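Sat in on my kid's robotics club again last night. Second year as a parent helper and I am still not sold. Thread, because I've been chewing on it since I got home.

The project this term is laundry. Two arms, one table, fold a sweatshirt. The kids named the thing Trekilia. The club that lent us half the parts list calls its own version Drarniten, so at least we aren't the worst at names.

Let me say up front that the students are great and they work harder than I did at that age. My problem is with how the project gets talked about. The flyer says "home helper robot." It's a robot that can sometimes fold one kind of shirt on one kind of table.

They logged 307 attempts this term. A person drives the arms for each one, the motions get recorded, and then the software is trained on the recordings. Of those, 114 got thrown out. Sleeve came loose, gripper slid off, somebody sneezed, whatever. That leaves a pile of good ones and everybody talks about the pile.

I asked what happens if you put the shirt down upside down. Long silence. Then: "we haven't collected that yet." Fine, good answer, I liked that answer a lot more than the flyer.

I asked about towels too. Same answer, shorter silence.

Also the demo video. It's 8 seconds long. I've watched the full run and it takes way more than 8 seconds, so either it's sped up or trimmed and it doesn't say which. I told the kids to put the playback speed in the corner. They said the other teams don't. I said that's a bad reason and one of them wrote it down, so maybe I'm useful for something.

Here's where I'll give some ground. The wiring lesson was worth the whole evening. One student spent the first hour chasing a fault, and it came down to one connector that wasn't pushed in all the way. You don't get that from a worksheet. She found it by swapping cables until the problem moved, and she kept notes.

And the argument over folding order was good too. Half of them want sleeves first. The other half want to bring one side over, get that flat, and worry about the messy side later. They went with one side over for now, mostly because the sleeves people had homework and left early.

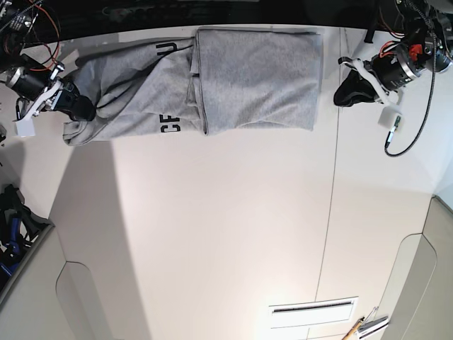 Anyway, the messy side is where it all goes wrong. The first fold is easy to love. It's the bunched-up part that eats the attempts, and nearly all the fixes I heard were "drive it more carefully," which to me sounds like the person is doing the folding.

The drawstring is its own headache. I said tuck it in before you start. I was told that would be cheating. Okay! But starting every run from the same spot on the table isn't?

What I'd like to see before the open house in November: 5 shirts the robot has never touched, tossed down by a parent, no do-overs, and write the score on the whiteboard whatever it is. If it's zero, write zero.

The coach said she'd think about it. The kids said yes right away.

I'll bring the shirts. One of them is going to have a zipper.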